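Viltik Folding Steamer, second look after a summer of laundry

The Viltik is a handheld garment steamer with a hinged head that folds flat against the tank. I have used it since the start of August as the only pressing tool in the apartment, replacing a Stotberg iron with a leaking soleplate. The notes that follow cover cotton shirts, linen napkins, two polyester tablecloths and one wool coat.

Specifications and setup

The box contains the steamer, a fabric brush, a heat glove and a measuring cup. There is no travel pouch. The cord is long enough to reach a door hook from the far outlet in my bedroom, which the Stotberg never managed.

Rated power is not printed on the body, so I put the unit on a plug-in meter. It drew 1,938 watts during heat-up on the high setting and dropped to a cycling load once the light turned green. On the low setting the draw stayed near 1,000 watts. If your kitchen and laundry outlets share a breaker, use low.

Heat-up from a cold start took 53 seconds on high. The manual gives a shorter time, but I never reached it, even with warm water in the tank. On low it took a little under two minutes.

Steam output

Output is steady with the head upright. Tilted past horizontal, the pump starts to pulse and the head spits. This matters for anyone who wants to steam on a flat surface, because the manual shows exactly that on its second page. In practice the drops leave marks on untreated linen that have to be steamed out again.

Cotton shirts need two passes at the placket and one everywhere else. Collars are acceptable for the office but not crisp. The brush attachment helps on the wool coat and does nothing useful on cotton. Polyester relaxes on the low setting at the first pass, and I saw no shine or puckering on either tablecloth.

Creases that have set for several days are another matter. A napkin left folded under a stack of books kept a faint line after four passes. The old iron removed the same kind of line in one.

Tank and descaling

The tank gives around 48 minutes of use on low if the trigger is released between garments. It comes off with a quarter turn, and the seal is a plain rubber ring that can be pulled out and rinsed. Replacement rings are sold in pairs.

I ran tap water for the first month and saw white flecks by the end of it. One descaling cycle with citric acid cleared them. The cycle is tedious, as the trigger has no lock and must be held down for the full tank.

How you store things affects the result more than the choice of steamer. Large pieces of cloth pushed into a bin straight from the dryer take on deep creases, and every one of them costs another pass later.
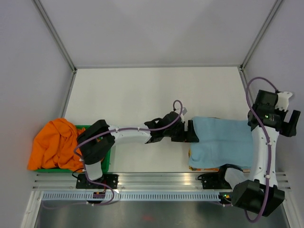 I now hang the tablecloths over a rail while they are still warm and steam them in place. Total time for the pair fell by about half. The remaining work is at the hems, where the Viltik's narrow head is an advantage over the wider Dreltum I borrowed for comparison. The Dreltum covers more area per pass but cannot get close to a stitched edge without flattening it unevenly.

Build

The hinge has a slight lateral play that was not there when new. It does not affect steaming. The trigger spring is stiff, and my hand was tired after the sixth shirt. The heat glove fits a small hand only.

Rating: 7 out of 10. Good on polyester and wool, adequate on cotton, poor on set creases in linen.

Comments (3)

Farzana Soomro
Same pulsing problem on mine when tilted. Filling the tank to the line and no higher reduced the spitting but did not stop it.

pleatline
Did you try distilled water? My descale light has not come on yet.

hem_and_haw
Agree on the trigger. I gave up on the descaling cycle halfway and finished it the next day.

Recent reviews
Wiriya Clip-On Drying Rack
Dreltum Wide-Head Steamer: Short Test
Stotberg Iron, Three Years In
Citric Acid or Vinegar for Descaling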